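‹ Back to contents
Colwood Stream Server: set-up guide
Section 4: Topics, retention and your first consumer

This section assumes the broker is running and you can log in to the Colwood console. If the status light in the console is amber, go back to Section 3. The release notes say amber is "safe to proceed". In our experience at Flostomby it means the broker hasn't found its log directory, and you will lose whatever you send it.

4.1 Create a topic

1. Open the console and choose Topics, then New.
2. Type a name in lower case. Full stops and underscores are both allowed, but don't mix them. The metrics page turns one into the other and you end up with two topics sharing a graph.
3. Set the number of partitions. The wizard suggests 11 on every machine we have tried, whatever the load, so treat the suggestion with some doubt. Start with 4.
4. Leave Auto-tune switched off.
5. Choose Save, then reload the page. The green tick appears before the topic has been written to disk.

Note: You can add partitions later but you can't take them away. Adding them also changes which partition a given key lands in, so any consumer that relies on order within a key will need a second look.

4.2 Set retention

1. Select the topic and open the Retention tab.
2. Enter a time limit in days. We use 7 for order events.
3. Enter a size limit as well. Whichever limit is reached first wins, and the console won't tell you which one it was.
4. Choose Apply.

Caution: The size limit is per partition, although the label beside the box reads "topic size". Multiply by the number of partitions before you decide the disk is big enough.

Caution: Old data is removed a segment at a time. A quiet topic can hold records well past the limit you set – don't promise anyone that personal data has gone just because the number in the box says so.

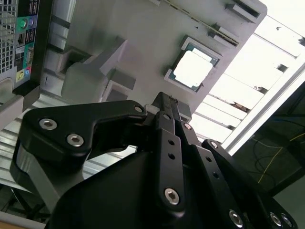
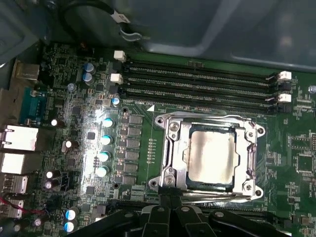
4.3 Connect a consumer

1. Copy the file consumer.sample to consumer.conf.
2. Set the broker address. Use the full host name, even on a local network.
3. Give the consumer a group name. Two consumers with the same group name will share the partitions between them, and each will look as though it is missing half the data.
4. Set start_from to earliest for testing.
5. Run the Skanov client with the check option:
skanov check consumer.conf
6. If the check passes, run it again with read in place of check and send a few test records from another window.

Note: A passed check only proves that the address and password are right. It doesn't read a single record. Kenna Semple asked the makers for a deeper test in September and was told it was "under review", so we still do step 6 by hand.

4.4 Reading the lag figure

Lag is how far the consumer is behind the newest record. The console refreshes it every 9 seconds, and a stopped consumer can go on showing a lag of zero until the next refresh.

1. Stop the producer.
2. Wait for two refreshes.
3. Compare the console figure with the output of skanov lag.

If the two disagree, believe the command line. The Morrison plug-in draws its charts from the console figure, so it will be wrong in the same way and at the same time.

Next: Section 5, Backups and restoring a topic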